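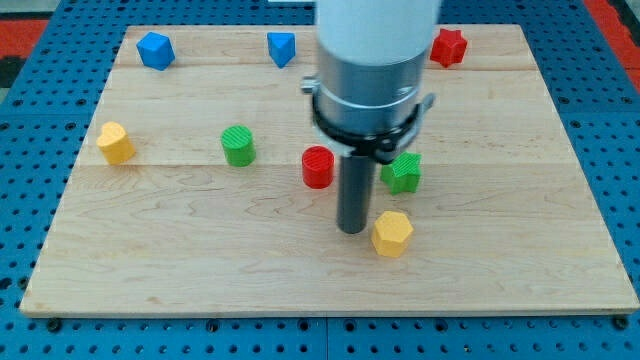
What is an edge-glued panel?
An edge-glued panel is a flat sheet of solid wood made by joining several narrow planks side by side along their long edges with adhesive.

Edge-glued panel

An edge-glued panel, also called a solid wood panel or a jointed board, is used where a wide surface is needed and a single plank of that width would be costly or unstable. Common uses include table tops, shelves, worktops, stair treads and chopping boards. It differs from plywood, in which thin sheets are stacked with the grain of each layer crossing the next.

Timber
Hardwoods such as maple, beech and oak are used for surfaces that take wear. Pine and spruce are common in shelving. Maple has a close, even grain and a pale colour, and its joints are often hard to see once the surface has been sanded. All planks in a panel should have a similar moisture content before gluing. A plank that is wetter than its neighbours will shrink later and may open the joint or leave a step in the surface.

Construction
Planks are cut to length with an allowance for trimming, then planed so that the edges are straight and square to the face. They are laid out with the grain running in the same direction. Some makers turn alternate planks over so that the growth rings curve up and down in turn, which spreads any cupping across the width. Others keep the best face of every plank upwards and accept a slight overall curve.

Glue is spread on the edges and the planks are drawn together with clamps, placed alternately above and below to keep the panel flat. A plain butt joint is enough in most cases, as a well-fitted long-grain joint can be as strong as the wood itself. Dowels, biscuits or a tongue and groove may be added — mainly to line up the faces during clamping.

Types
Full-stave panels use planks that run the whole length of the piece. Finger-jointed panels use shorter lengths joined end to end, and show a zigzag line where they meet. The second type wastes less timber and is usually cheaper.

Movement
Wood swells and shrinks across the grain with changes in humidity, and very little along it. A panel 400 mm wide may change in width by several millimetres over a year. Fixings must allow for this. Table tops are commonly held with slotted brackets or wooden buttons, and a panel screwed rigidly across its width is likely to split.

Trade use
The Balville workshop of Warrier sold maple panels under the name Kumico in 10 widths. Its fitting guide, written by Saranya Naidu, advised buyers to seal both faces equally — a panel finished on one side only takes up moisture unevenly and bends.

See also
Butcher block
Finger joint
Plywood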